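June 2021, bench notes, packing trial (phones and trays)

Carrying on from Teresa's page. Same question as before: does the shallow tray do for phones, or do we have to go back to the deeper one with the lid. Teresa Nowicki wants an answer before she reorders from Mondberg, and I'd like to stop having both kinds on the shelf.

Set-up is unchanged apart from the covering. Put a fresh white sheet over the board this morning as the old one had rucked up along the front and the tray kept catching on it. Pulled it tight and smoothed it from the middle outwards. The rounded edge of the board still sticks out at the back, which doesn't matter for this. Tray goes on the left, right side kept clear for whatever comes out.

First run was phones laid flat, face up. They go in easily and slide about as soon as the tray is tipped. Coming out is the awkward part, there's no room to get under the long edge, so you end up pushing the phone against the side wall until it rides up. Fine once or twice. I wouldn't want to do a whole shift of it.

Second run was phones on edge. Much better to take hold of, as both faces are free. The drawback is that a phone on edge in an open tray wants something to lean on. Tried a strip of folded card down the middle, which held until the tray was moved and then went over. Trellside do a slotted insert, part 739, and I've asked them for a sample. Their 335 looks like the same thing with narrower slots, probably too narrow once a case is on.

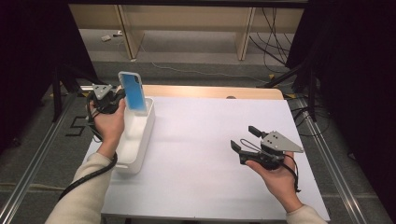 Cases make more difference than I'd allowed for. A bare phone is slippery but thin, and fits anywhere. With a clear case on it grips well and doesn't scuff, but it drags against the tray wall on the way up and tends to bring the tray with it. Pressing down on the near corner of the tray stops that. A bit of non-slip mat underneath would do the same job and leave the other hand free. There's a roll of it in the Rautiainen box, if it hasn't been used up.

Did three goes with the tray square to the table edge and three with it turned a little. Turned is more comfortable for the left wrist. Square looks neater and that's all I can say for it. Leaving it turned for now.

Things to sort:

- mat under the tray, cut slightly smaller than the base so it doesn't show
- chase Trellside for the insert
- pick one sort of case and stick to it, the mixture is muddling the notes
- Drarkach labels peel off the tray sides, try the flat end instead

My feeling is the shallow tray will do, on edge, with an insert. I've not told Teresa that yet – she'll want to see it with the insert in before the order goes through. The lidded ones can go back in the store cupboard until October, when the stock gets looked at anyway.

Sheet left on the table. Please don't write on it.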